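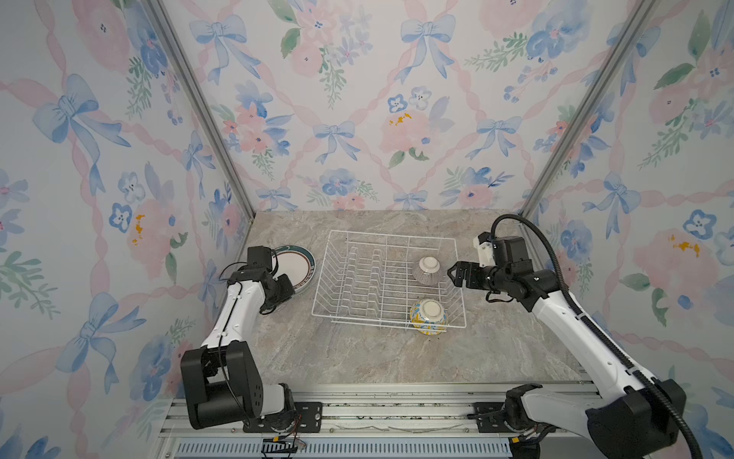 Ludik amplifier repair and loan scheme
Interim report for the period to October
Prepared by Janelle Rivera for Precious Sebastian, Bautista Fund

1. Work in the period

The scheme had 17 guitar amplifiers on the bench, all valve models. Twelve have been repaired, tested and returned to the loan pool. Three are waiting for output transformers. The other two have cracked circuit boards and will be stripped for parts, as set out in the original proposal.

The most common fault was worn filter capacitors, which show up as hum at idle and a soft, uneven bass response under load. All units over twenty years old now have these replaced as routine, whether or not they have failed. Bias was reset on every fixed-bias amplifier after new power valves were fitted, and the readings are written on a label inside the chassis.
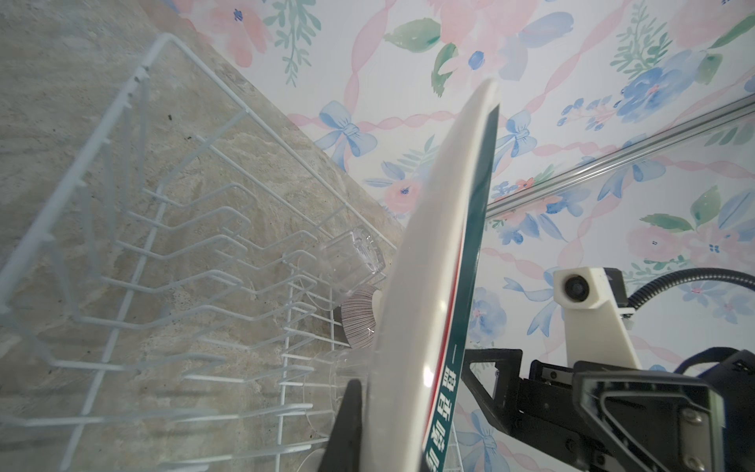 Two of the Tilleck combos came back within a month with a crackle on the clean channel. The cause was a plate resistor in the first gain stage, which tested within tolerance cold and drifted once the chassis had warmed up. The bench test has been extended from twenty minutes to an hour as a result. This adds to the time per unit but no further returns have been logged.

2. Spending

Parts spending stands at £1472 against a parts budget of £2078. Valves were the largest item. The price of matched pairs rose twice during the period and we now buy singles and match them on our own tester. A further £300 is committed for the three transformers – the supplier in Endon has confirmed the order but not the delivery date.

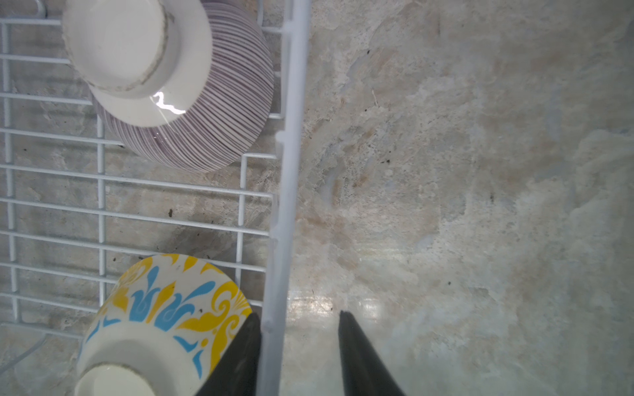

Speaker reconing was budgeted separately and has not been drawn on. Four speakers need it, and we would prefer to send them as one batch.

3. Changes requested

We ask for approval to move the unused reconing money for two further speakers into cabinet hardware: handles, corners and jack plates. Loose input jacks account for most of the minor faults reported by borrowers.

4. Next period

Fit transformers and complete the last three repairs. Send the speakers out. Write up the bias procedure so that a second person can carry it out – at present only J. Rivera is signed off for live chassis work.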